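5월
글 벤둘라 코페츠키

초록색 원기둥

엄마 집 벽장에서 나온 건 과자 깡통이었어요. 파켄 버터 비스킷, 뚜껑에 풍차 그려진 거요. 그 풍차가 반쯤 벗겨져서 무슨 생선 가시처럼 보였는데, 제가 그걸 흔들자마자 부엌에 있던 리보르 오빠가 "어, 그 소리!" 하고 뛰어나왔지 뭐예요. 마흔이 넘은 사람이 손에 행주까지 들고서요.

우리 집 사람이라면 그 소리를 못 알아들을 수가 없어요. 플라스틱 블록이 양철에 부딪히는 소리. 어릴 때 비 오는 날이면 하루 종일 그 소리가 났고, 이모가 (미로슬라바 이모요, 그때 우리랑 같이 살았어요) 방문을 열고 "그 깡통 창밖으로 던진다!" 하고 소리를 질렀거든요. 한 번도 안 던졌지만요. 오히려 저녁에 보면 이모가 소파 밑에 빗자루를 넣고 굴러 들어간 별을 꺼내고 있었어요.

원래는 상자가 있었어요. 모양 맞추기 상자 있잖아요, 뚜껑에 별 구멍, 하트 구멍, 네모 구멍이 나 있고 맞는 조각을 밀어 넣으면 쏙 빠지는 거. 그 상자는 제가 기억도 못 할 때 없어졌대요. 오빠 말로는 제가 그 위에 올라섰다고 하고, 엄마 말로는 오빠가 욕조에서 배로 썼다고 하고, 이모는 둘 다 맞다고 했고요. 어쨌든 상자 없이 조각만 깡통에 남았고, 우리는 그걸로 빵집도 하고 병원도 하고 나중에는 돈 대신 썼어요. 하트가 제일 비쌌어요. 하트 하나면 리보르 오빠 방에 오후 내내 들어가 있을 수 있었으니까요.

그래서 제가 그날 벽장 앞에 쪼그리고 앉아서 결심한 거예요. 상자를 만들자. 오빠네 막내가 곧 돌이고, 저는 선물을 아직 안 샀고 (이게 컸죠, 인정해요), 새 걸 사면 만 원짜리 몇 장이면 끝나겠지만 저 깡통 소리를 들은 다음에는 도저히 그럴 수가 없었어요.

문제는 제가 톱질을 못한다는 거였는데요.

심코 아저씨한테 전화를 했어요. 류도비트 심코 아저씨는 웬햄 골목 안쪽에서 작업실을 하는데, 예전에 엄마 식탁 다리를 고쳐 준 뒤로 명절마다 우리 집에 와서 수프를 두 그릇씩 먹고 가는 분이에요. 제가 한참 설명했더니 아저씨가 딱 한마디 하더라고요. "조각부터 가져와. 구멍은 조각을 보고 뚫는 거야."

다음 날 오후에 버스를 타고 갔어요. 토키네 앞에서 내려서 언덕을 올라가는데 깡통이 가방 속에서 계속 짤그락거리니까 앞에 가던 아주머니가 두 번이나 돌아봤어요. 웃었더니 같이 웃어 주시긴 했는데 걸음이 좀 빨라지셨고요.

작업실에는 파란 작업대가 있어요. 상판에 동그란 구멍이 줄줄이 뚫린 거요. 저는 어릴 때부터 그 작업대가 좋았어요. 구멍에 손가락을 넣지 말라는 말을 하도 들어서 지금도 그 앞에 서면 손가락을 꼭 쥐게 돼요. 아저씨는 그 위에 밝은 색 나무판을 깔아 놓고 기다리고 있었어요. 가느다란 띠를 나란히 이어 붙인 커다란 판이었는데, 연한 줄이랑 조금 진한 줄이 번갈아 있어서 꼭 잘 다려 놓은 식탁보 같았어요.

"이걸로 만들어요?" 하고 물으니까 아저씨가 저를 한참 쳐다봤어요.

"이건 안 잘라. 이건 올려놓고 보는 판이야."

네, 알겠습니다. 저는 깡통을 열고 조각을 쏟았어요. 우르르. 노란 육각기둥이 제일 먼저 나오고 하트가 그 밑에 엎어지고. 겉에 오돌토돌한 결이 있잖아요, 손톱으로 긁으면 드르륵 소리가 나는. 그걸 몇십 년 만에 긁어 봤는데 등이 다 간질간질했어요. 아저씨도 하나 집어서 긁어 보더니 "음" 하고 내려놨다가 또 집어서 긁었어요.

그러고는 조각을 하나씩 종이에 대고 본을 뜨기 시작했어요. 육각형, 세모, 네모, 하트. 연필을 바짝 세워서 돌리는데 숨도 안 쉬는 것 같더라고요. 저는 옆에서 가이도시 철물점에서 사 온 경첩 봉지를 뜯었다가 다시 접었다가 했고요. 그러다 동그라미 차례가 됐어요. 아저씨가 빨간 원기둥을 먼저 그리고, 그 동그라미 위에 초록색 원기둥을 올려 봤어요.

작았어요.

"이게 왜 작아?" 아저씨가 물었어요.

저는 대답을 못 했어요. 그게 왜 작을까요? 어릴 때는 한 번도 이상하다고 생각을 안 했거든요. 빨간 건 아빠 원기둥이고 초록 건 아기 원기둥이었어요. 이름까지 있었다고요. 별도 빨간 게 있고 초록 게 있었는데, 그건 그냥 형제고요. 빵집 놀이할 때 빨간 원기둥은 케이크, 초록 원기둥은 머핀.

아저씨는 의심스러운 것들을 따로 빼서 판 저쪽 끝에 세워 두고, 나머지는 제 앞으로 모아 줬어요. 일곱 개가 제 쪽에, 두 개가 저쪽에. 빨간 별은 왜 저쪽이냐고 물었더니 "얘도 생각 좀 해 보자" 그러시더라고요. 저는 오빠한테 문자를 보냈어요.

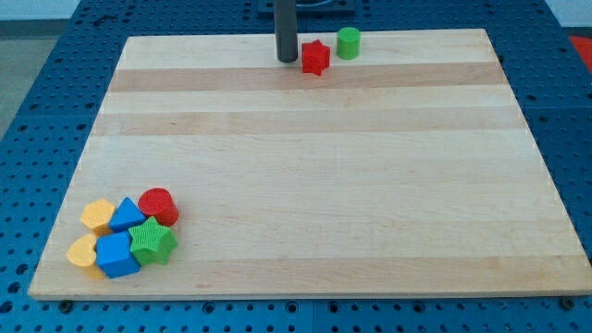

심코 아저씨네 나무판 위. 앞쪽에 한 무더기, 저 멀리 빨간 별과 초록색 원기둥.

답장이 바로 왔어요. "초록 머핀!!!" 느낌표 세 개. 그러고 나서 조금 있다가 하나 더. "근데 그거 콤 거잖아."

콤. 콤 코닐리. 저는 그 이름을 읽고 아저씨네 작업실 의자에 앉았어요. 톱밥이 있는지 없는지 보지도 않고요.

콤은 216호에 살던 애예요. 우리 집 바로 위층이었고, 저랑 동갑이고, 앞니 사이로 물을 쏠 줄 알았어요. 걔네 집에도 모양 맞추기 상자가 있었는데 우리 것보다 좀 작고 훨씬 깨끗했어요. 걔네 엄마가 다 놀고 나면 조각을 일일이 닦아서 넣었거든요. 저는 그게 너무 신기해서 콤네 집에 놀러 가면 노는 것보다 정리하는 걸 더 기다렸어요. 행주로 별을 닦는 어른이라니, 세상에!

그러니까 제가 여덟 살 때 여름에, 콤네가 이사를 갔어요. 멀리요. 아래층 현관 앞에 트럭이 와 있고 콤이 계단에 앉아 있었는데, 우리가 그때 무슨 말을 했는지는 하나도 생각이 안 나요. 걔가 손에 뭘 쥐고 있었고, 저도 뭘 쥐고 있었고, 우리가 그걸 바꿨어요. 그 장면이 오빠 문자를 보는데 그냥 떠올랐어요. 저는 초록색 원기둥을 받았고요.

저는 뭘 줬죠?

거기서 제가 심코 아저씨한테 소리를 지른 것 같아요. "아저씨, 우리 초록 육각형 있어요?" 아저씨는 판을 쓱 보더니 노란 육각기둥을 가리켰어요. 노란 거 말고 초록이요. 없죠. 아저씨가 깡통을 거꾸로 들고 탁탁 쳤는데 비스킷 가루 같은 것만 나왔어요 (설마 진짜 비스킷 가루는 아니겠죠? 그 깡통이 몇 년 된 건데).

사실 초록 육각형이 맞는지도 몰라요. 초록 동그라미였을 수도 있고요. 제 머릿속에서는 초록 육각형인데, 오빠는 나중에 통화할 때 파란 하트였다고 우겼어요. 우리한테 파란 하트가 있었다는 거예요. 그것도 아주 귀한 거여서 그게 있으면 자기 방에 하루 종일 있어도 됐대요. 그럼 내가 왜 몰라? 네가 그걸 콤한테 줘 버려서 내가 일주일을 울었는데 왜 모르냐. 오빠가 울었다고? 아니 네가.

이런 식으로 사십 분을 통화했어요. 옆에서 아저씨는 동그라미를 지웠다 그렸다 했고요.

"구멍을 두 개 뚫을까, 하나만 뚫을까." 아저씨가 결국 물었어요. 큰 구멍 하나면 작은 것도 들어가요. 빠지긴 빠지죠. 그런데 그러면 딱 맞는 맛이 없다는 거예요. 애들은 그걸 다 안대요. 헐렁한 구멍에 넣으면 재미없어서 두 번은 안 넣는대요. 그렇다고 구멍을 따로 뚫으면 뚜껑에 자리가 모자라서 하트랑 너무 붙고, 붙으면 그 사이가 약해지고, 약해지면 막내가 (걔가 힘이 좀 세요) 며칠 안에 부러뜨릴 거고.

저는 좀 치사한 질문을 했어요. 초록 걸 빼면 안 되냐고요. 깡통에 따로 두면 되잖아요. 제 것이기도 하고. 아저씨는 대답 대신 초록 원기둥을 들어서 평평한 윗면을 엄지로 문질렀어요. 그러더니 다시 세워 놨어요.

"옆면."

네?

"뚜껑 말고 옆면에 뚫으면 되지."

아, 진짜. 저는 삼십 분 동안 뭘 한 걸까요. 상자에는 면이 여러 개 있는데 말이에요! 아저씨는 벌써 연필을 들고 있었고, 옆면 아래쪽에 조그만 동그라미를 그렸어요. 너무 아래 아니냐니까 기어 다니는 애 눈높이가 어디냐고 되물으시데요. 할 말이 없었죠. 빨간 별은 생각을 다 해 봤는지 결국 초록 별이랑 같은 구멍을 쓰기로 했고요.

그날은 본만 떠 놓고 나왔어요. 조각은 아저씨가 두고 가라고 했는데 제가 초록 원기둥만 챙겼어요. 크기를 이미 쟀으니까 괜찮다고 하면서요. 주머니에 넣고 언덕을 내려오는데 이게 자꾸 손에 잡히는 거예요. 버스에서도 만지작거리고. 손바닥에 딱 들어와요. 여덟 살 손에는 꽤 컸을 텐데.

집에 와서 콤을 찾아봤어요. 당연히 찾아봤죠, 안 찾아볼 사람이 어딨어요. 그 이름이 생각보다 많더라고요. 배 타는 콤도 있고 치과 하는 콤도 있고, 백파이프를 부는 콤은 아무리 봐도 일흔은 넘으셨고. 치과 하는 콤 사진을 확대해서 앞니를 봤는데 사이가 하나도 안 벌어져 있었어요. 하긴 치과를 하면 제일 먼저 그것부터 고쳤겠지 싶어서, 밤 열한 시에 그 병원 문의란에 글을 썼어요. 안녕하세요, 혹시 어릴 때 216호에 사셨나요. 제가 아래층 벤둘라인데요. 혹시 초록색 육각형 블록을 가지고 계신지, 아니면 파란 하트인지, 둘 중 어느 쪽인지만 알려 주셔도 됩니다.

보내고 나서 이불을 머리끝까지 썼어요.

사흘 뒤에 답이 왔는데 접수 담당 직원분이 아주 친절하게, 문의 감사드리며 원장님은 해당 호수에 거주하신 적이 없고, 스케일링 예약은 전화로 가능하다고 쓰셨더라고요. 오빠한테 보여 줬더니 전화기 너머에서 숨넘어가는 소리가 났어요. 엄마한테까지 얘기가 가서 엄마는 이왕 그렇게 된 거 스케일링이나 받으라고 했고요.

상자는 돌잔치 전날 저녁에 다 됐어요. 찾으러 갔더니 아저씨가 사포질한 모서리를 저한테 만져 보라고 해서 만졌고, 다시 만져 보라고 해서 또 만졌어요. 뚜껑에 구멍들이 또박또박 나 있고 옆면 아래에 조그만 동그라미가 하나. 제가 주머니에서 초록 원기둥을 꺼내서 밀어 넣어 봤는데, 처음에 살짝 걸리다가 쏙 들어갔어요. 안에서 통, 소리가 나더라고요. 양철 소리는 아니고 나무 소리요. 아저씨가 한 번 더 해 보라고 해서 꺼내서 또 넣었어요. 그다음엔 아저씨가 넣고, 다시 제가 넣고.

돌잔치 날 막내는 상자를 쳐다보지도 않았어요. 포장 끈을 씹었죠. 다들 그럴 줄 알았다고 했고, 이모만 바닥에 앉아서 안경을 이마에 올리고 조각을 하나씩 넣기 시작했어요. 하트, 네모, 육각형. 그러다가 이모가 옆면 구멍을 발견하고는 저를 올려다봤어요.

"이거 위층 애 거잖아."

이모도 알아요?

"알지 그럼. 네가 그때 네 신발 한 짝이랑 바꿔 왔잖니. 새 신발을. 내가 트럭을 쫓아서 길모퉁이까지 뛰었는데."

오빠가 케이크를 자르다 말고 이쪽을 봤어요. 신발이라고? 파란 하트가 아니고? 이모는 벌써 다음 조각을 집어 들고, 이건 어디로 들어가는 거냐고, 세모는 돌려야 되냐고 묻고 있었어요.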